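Student Work > Materials and Design > Year Two Projects > Reports

Does a Cheap Shelf Sag? A Project Report on Load, Time and Optimism

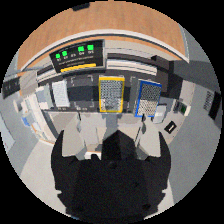

The question came out of a bookshelf in our shared house in Brellendale, which was bought flat in December and had stopped being flat by spring. The instructions said it would hold "everyday items." Textbooks, it seems, are for special occasions.

1. Aim

We wanted to find out how much a shelf board bends under a steady load, and how much more it bends if you leave the load alone and go do something else. The second part is called creep. It is the reason an old shelf looks tired even when you haven't added a book to it in years.

2. Boards and setup

We tested three boards, all cut to the same length and thickness: solid pine, plywood and particleboard. The pine and plywood came from Krishnan, the lumber yard behind the bus depot. The particleboard came from Bresura, who sell it already cut and very slightly wrong.

Each board rested on two supports, 1000 mm apart. We hung a bucket of sand from the middle and measured the drop with a dial gauge on loan from the Culteck workshop. The loan form was longer than this report.

3. Short test

We added sand in steps and took a reading after each one. All three boards bent more or less in a straight line with the load, as the textbook said they would, and went back close to flat when the bucket came off. Plywood was the stiffest. Pine came second, although our piece had a knot near the middle and we would not want to speak for pine in general. Particleboard came last by a wide margin.

4. Long test

The boards were then left under the same load for 325 hours in a storage room with a door that everyone had been asked to keep shut. The pine and plywood crept a little and then mostly settled. The particleboard kept going down. When we took the bucket off, it stayed bent, and it is still bent.

5. Problems

The room got damp in the second week, and we had no humidity meter, so some of what we call creep may just be weather. One overnight reading was lost to a mop. We also tested only one board of each kind, and the marking guide has views on that.

Our first plan called for 3000 readings. We took 300, and by the end even those felt like plenty.

6. What we would change

More boards, a dry room, and a load spread along the whole shelf, the way books sit. A bucket in the middle is a harsher test than most libraries. We would also like to try a thin strip of pine glued along the front edge of the particleboard, which is the usual home fix.

The raw readings were handed in with the report on 31st July. The bookshelf has been turned upside down and is slowly bending back the other way.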